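4.2 Small objects and the memory of where they were put

We now turn to the part of the study that surprised us most. The diary data in Section 4.1 told us how often people lose track of things at home. What it could not tell us is how they find them again, and this is where the interviews really came into their own! Over the month of June, 166 adults kept a search log, and between them they wrote down 1,237 separate searches. Each entry gave the item, the place where it was finally found, and a short note in the person's own words on how the search went.

The notes are wonderful reading. People wrote far more than we had asked for, often filling the back of the sheet as well (we had left it blank by accident, and we are very glad we did). Items were sorted into the same groups used by Simard in the pilot: things worn on the body, things used at a desk, things used in the kitchen, and papers. Flat, light items such as sticks, rulers and bookmarks went into the desk group even when they were found elsewhere.

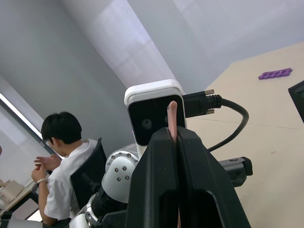
Coding was done by two readers working apart. Where they disagreed, a third reader, Mervin Simard, made the call. Most of the disagreements were over what we came to call "walking" searches, in which the person retraced a route through the home before looking at any surface closely. One reader counted a walk between two rooms as enough, while the other wanted at least one stop along the way. We kept the looser rule, and Appendix B gives the results under both.

The walking searches turned out to be much more common for worn items than for anything else. A person looking for a ring or a watch tends to ask "where was I when I took it off?" and then goes there. A person looking for scissors asks where scissors live. This fits nicely with the idea that worn items are stored in memory as part of an event, and desk items as part of a place.

Figure 3. Two items of the kinds covered in this section: a flat strip (desk group) and a smartwatch (worn group).
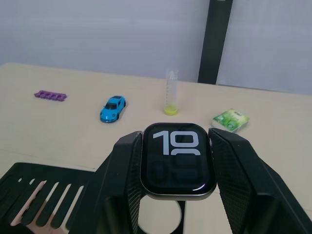

Age made less difference than we expected. The oldest group in the sample did write longer notes, but the share of walking searches was close to that of the youngest. What did matter was how long the person had lived in the home. We found 35 participants who had moved in the past year, and their notes are full of searches in the wrong home: they would go to a hallway shelf that had belonged to the old apartment, or open the drawer that sat in the same spot as the old one. We had not planned to look at this at all, and we think it deserves a study of its own.

The Trương sample, collected earlier with a shorter form, has 3,342 entries but no free notes, so it can be used only to check the order of the item groups. That order is the same in both samples, with desk items first and papers last. We return to the Trương data in Section 5, where the time of day of each search is taken up.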